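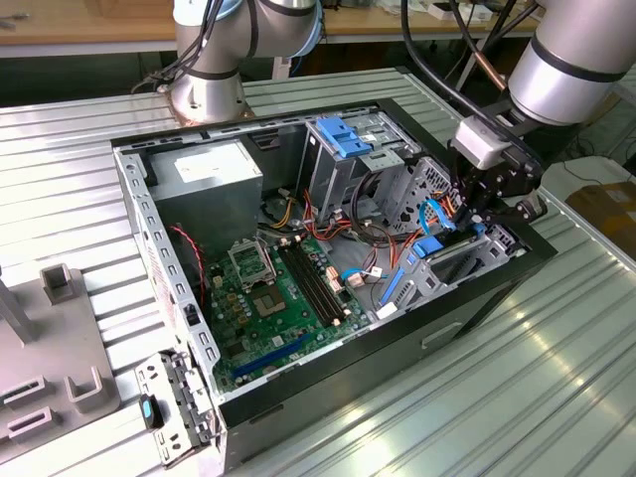
# Ticket: Hoshino scooter surges, then gives up at 60 km/h

Opened August 2018 by Kimie Uchida, Stollcombe
Part: Clivimen variator, 9 g rollers
Status: closed, with some dignity lost

**Customer's report**

Pulls away fine. Somewhere past half throttle the engine revs like it has won something and the scooter doesn't go any faster. Top speed is 60 km/h on the flat. Before the new variator it did better, which is not how I hoped to spend the money. Belt is the one that came on the scooter.

**First reply**

Asked for mileage, belt width, and whether the rollers went in with the closed side facing the right way. Kimie wrote back that she hadn't known rollers had a right way. Fair enough. The instruction sheet devotes one arrow to the subject, and the arrow points at a staple.

**Second reply**

Rollers turned around. Surging is gone. Top speed is still 60 km/h, so we were pleased for one evening.
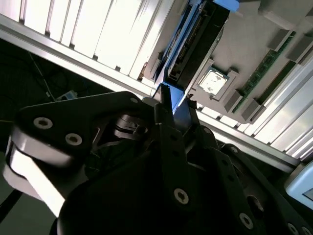 Can I just fit lighter rollers and see what happens?

Lighter rollers will raise the revs at any given speed, and your revs are already too high for the speed you're doing. Leave the 9 g set in until the belt has been checked.

**Belt check**

Measured at the widest part, and it was under the service limit by enough that nobody needed to squint. There was also black dust all over the inside of the cover and a good deal of it on the drive face. Ordered a Mistis belt for the same model.
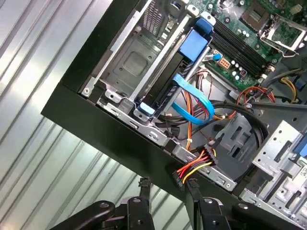
Wipe down both pulley faces before the new belt goes near them. Brake cleaner and a lint-free rag, no grease, and that includes the helpful dab some forums recommend. Lay the rollers out side by side as they come off, lined up like the black memory slots on that green motherboard, so a flat-spotted one shows up next to its neighbors. Kimie found two with flats. They had been run backward, so we can't act shocked.

New rollers sent, same weight. She asked how tight the variator nut should be, and I told her to use the figure in the Hoshino manual and a torque wrench. Her previous method was "until it felt like a lot."

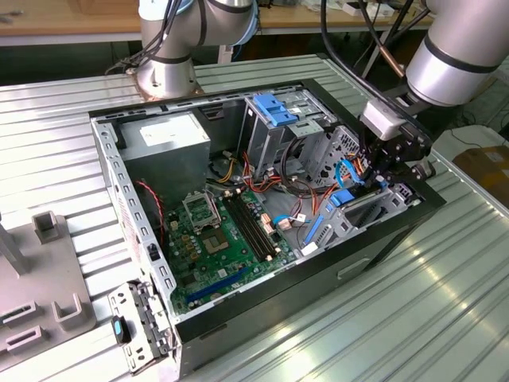

Then spin the rear wheel by hand until the belt climbs back up in the rear pulley. If the belt is pinched low on the front when the nut goes on, the nut feels tight and isn't, and we get to meet again in a new ticket.

**Result**

- Surging: gone
- Top speed: back to what it was before, plus a little
- Dust: cleaned out, look again at 600 km
- Rollers: inspect at 1,000 km

Kimie asks whether the old belt is worth keeping as a spare. It isn't. Instruction sheet passed to the print people with a note about the staple; the last note on this went to them in June.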